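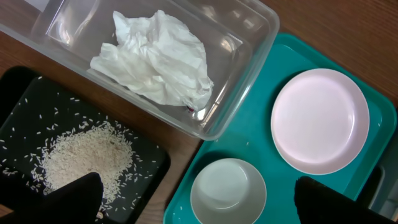 Last updated: 02/04/2024

Hikik Pantry Labels

A small table of words printed on dry goods packaging, collected for people who build shopping list apps. It holds 1,216 label entries from 39 shops, in CSV. Most are for rice, flour, beans and sugar.

Columns
entry_id — whole number, never reused
shop — short code, see shops.csv
product_name — as printed, spelling errors kept
net_weight — grams
language — two-letter code

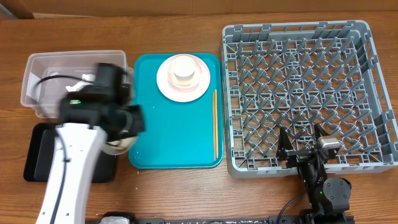 Tabletop with a clear bin, a teal tray and a gray dish rack.

Known problems
Net weight is missing for 14 entries. The Minja shops list weight per case, so divide before comparing. Three entries from Osico have the name and brand swapped; these will be fixed in the July release.

License
Free to use and change. Please credit Hikik and keep shops.csv with the data. The older Modari list is under different terms and is not included.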